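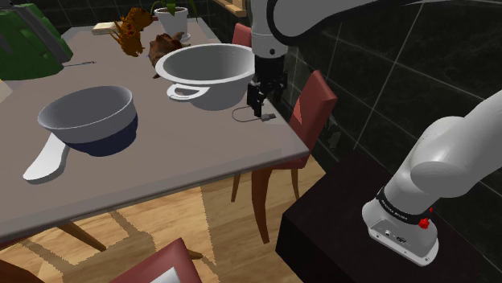

Fig. 1. Two white pots on a tabletop, computer-rendered.

Unit 5: The Celebrity Interview as Product
Handout for the television and publicity course. Read before the seminar and bring a marked-up copy.

Where we left off

Last time we looked at how a new season gets announced. The next step in the calendar is the talk show visit, and most of you said in your response papers that you enjoy these. Fine. I enjoy some of them too. For this unit I want you to stop asking whether the guest was charming and start asking what was agreed before the guest sat down.

The pre-interview

A guest on a daytime or late-night couch has usually spoken to a producer beforehand. The producer collects stories, picks the ones that will run to the right length, and writes prompts that lead the host to them. "I heard something happened to you on vacation" is a cue. The host knows what happened on vacation. So does the publicist standing in the hallway.

None of this makes the story false. It may be perfectly true. But it has been chosen, trimmed and rehearsed, and when a write-up the next morning says the guest "opened up," you should ask what was closed before and who had the key. Go through your own news feed and mark every use of "opened up," "got candid" and "revealed." In most cases the thing revealed is the air date.

Case for discussion: Wuncombe

Wuncombe is a small-town drama that was coming back for its second season when the press round we are studying took place. The lead actress did 11 interviews over the round. You have the transcripts in the course reader. Look for these:

The story about getting lost on the way to the first table read. It appears in nearly all of them, and the wording hardly moves. In two of them she pauses in the same place, before the word "barn."

The compliment to the director. He is always "an old friend." Nowhere does an interviewer ask how they met, and she doesn't offer it.

The season tease. "Fans are going to be surprised" tells you nothing. Try to write a season of television about which it could not be said.

The personal question. It comes late, it is soft, and the answer turns back to the show within a sentence or so. I'd call that professional skill and I don't blame her for it. I do blame the write-ups that ran it as the headline.

How the write-up gets made

Compare the piece on the entertainment site Lokico with the press note sent out by Bassi, the agency handling the show. Put them side by side. The order of topics is the same, and the closing paragraph on where to watch is the same apart from a comma. Lokico's piece carries a byline. What did the person with the byline do?

Some of you will say that the writer watched the clip and summarized it. Perhaps. There is a quotation in the third paragraph that is in the press note and isn't in the broadcast. My guess is that the clip was never played. I can't prove that, and you shouldn't claim it in an essay without saying it is a guess.

A warning about cynicism

Every year I get papers arguing that all of it is fake, the friendship, the tears, the laughing at the host's jokes. That is as lazy as believing everything. You can't tell from a transcript whether two people like each other. What you can show is that a story was repeated, that a phrase began in a press note, that a question was left unasked. Stay with what you can show.

I am also doubtful about the chapter in the textbook that calls these interviews "a site of authentic connection." Read it, since it will come up, but notice that its evidence is a survey of people who already watch the show. Asking fans whether they feel connected is a strange way to find out.

The Warnent exception

Warnent is an interview program with a long running time and no studio audience. It advertises itself as unscripted. Listen to the assigned episode and decide how far you believe that. The host does let silences go on, and the guest does once decline to answer, which almost never survives an edit elsewhere. On the other hand, the episode came out in the same week as the guest's new film, and the film gets the opening and the ending.

For the seminar

Choose one interview from the reader and underline anything that could have been known in advance by the producer. Use a different color for anything you think could not. Bring both the interview and one published write-up of it.

The essay is due in May. Topics need my approval first, and "are talk shows fake" will not get it.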